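Wiring and Cable Management Bench: Gallery

Somley Technical Centre, Electrical Installation and Panel Building

This page forms part of the Centre's guide to its teaching areas. It is intended for prospective learners, for employers who place apprentices with us, and for visiting staff who wish to see how the wiring bench is arranged before booking time on it. The pictures are followed by notes on the bench, the materials in use and the standard of work expected. Enquiries should be addressed to Myrtle Halvorsen, Head of Workshop Provision.

Black slotted trunking on the wooden bench, with red and green cables lying beyond it.

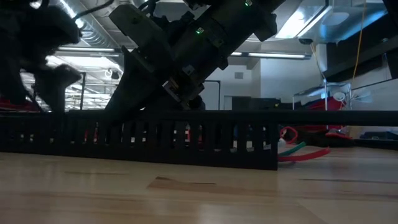 Blue, red, green and pale yellow-white wires spread over the wooden top, with their upper ends gathered.

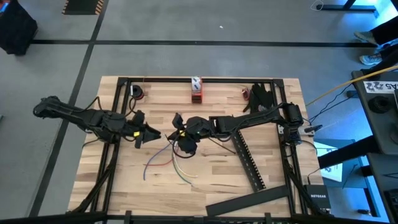 Trunking across the back of the table. Yellow, orange and white cables show between the upright fingers.
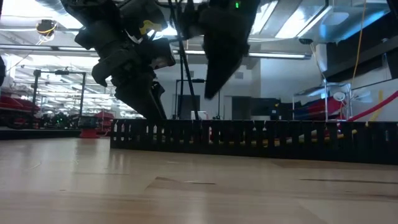 About the bench

The wiring bench was brought into use in June and is shared between the Level 2 programme and the short courses offered to local firms. It was placed in the Basby Building so that learners could move between the bench and the enclosure store without crossing the machine shop. Booking is by half day. Groups are limited to 4 learners at a time, and a member of workshop staff must be present throughout.

Learners are introduced to cable management early in the programme. Experience has shown that those who acquire tidy habits at this stage make fewer errors when they come to terminate conductors in a live panel, and that faults in their work are easier for others to trace. For this reason cable management is assessed as a subject in its own right and carries its own mark on the record sheet.

Slotted trunking

Slotted trunking, also known as panel trunking or slotted duct, is the open-sided channel fitted between rows of components in a control panel. Conductors are laid along the channel and brought out through the slots nearest to their terminals. A lid is then pressed on along the top edge. The arrangement allows a single conductor to be replaced at a later date without disturbing the remainder.

Lengths for practice are issued from the store already cut. Learners on the panel building unit will also be shown how to cut trunking to length and how to remove individual fingers cleanly at the base. Fingers should be snapped off at the score line and any remaining burr taken down with a file. A rough edge left in place may damage insulation when the conductor is drawn across it.

Trunking should not be filled beyond 70 per cent of its capacity on any exercise set by the Centre. Learners who find that a channel is becoming crowded should stop and consult the tutor before proceeding. Pressing the lid down over an overfilled channel will be marked as a fault, whether or not the lid appears to hold.

Preparation of conductors

Conductors are to be sorted and straightened before they are laid in. Coils should be unrolled by hand from the outer end. Pulling a conductor from the centre of a coil introduces a twist which is difficult to remove afterwards and which will cause the finished run to lift out of the channel.

Each learner is issued with a wiring schedule listing the conductors required, their colours and their destinations. The schedule should be read through in full before the first conductor is cut. Colours used on introductory exercises are chosen so that individual runs can be followed easily by eye and do not necessarily correspond to those in current installation practice. The correct identification of line, neutral and protective conductors is taught separately, and learners must not carry over the bench colours to any other work.

Where several conductors follow the same route they should be gathered at one end, aligned, and laid in together. They should lie parallel and should not cross within the channel. Crossings, where they cannot be avoided, are to be made at the point where a conductor leaves the trunking. An allowance should be left at each end for termination — the length is given on the schedule — and surplus is to be trimmed only when the tutor has checked the run.

Cable ties are not used inside trunking at this Centre. They may be applied to bundles outside the channel, where they should be drawn up firmly without compressing the insulation and cut flush with the head.

Care of the bench

The wooden top is to be kept free of metal filings and offcuts. Cutting and drilling are carried out at the Marwat bench next door, where there is a vice and extraction, and work should be brushed down before it is returned. Hot tools must not be set directly on the wood under any circumstances.

At the close of each session learners are asked to:

Return unused conductors to the correct bin, coiled and sorted by colour.
Place offcuts of copper in the metal recycling box and offcuts of trunking in the plastics box.
Check the floor beneath and behind the bench for dropped lengths of cable.
Sign the bench log and note any shortage of materials.

Conductors shorter than the span of a hand are not worth keeping and should be recycled. Longer pieces are retained for stripping and crimping practice, and the store is always glad to receive them.

Assessment

The cable management exercise is completed in 2 parts. In the first, the learner lays a given set of conductors in a straight channel. In the second, the learner works from a drawing and must route conductors around a corner and between two levels. Nearly 2 hours should be allowed for the second part, including inspection. Work is judged on the accuracy of the routing, the condition of the insulation, the neatness of the lay and the state in which the bench is left.

Learners who do not reach the required standard may repeat either part on another day. There is no limit on the number of attempts, although priority for booking is given to those attempting the exercise for the first time.

Employers wishing to send staff for the exercise alone may do so under the Ilov short course scheme. Application forms are held at the main office, and completed forms should be returned there with a note of the candidate's previous experience. Candidates should bring suitable footwear and eye protection. Hand tools are provided.

Related pages

Enclosure Store: Opening Hours and Issue of Materials
Marwat Bench: Cutting and Drilling
Ilov Short Courses for Employers
Workshop Safety Rules

Page reviewed 4 October 2021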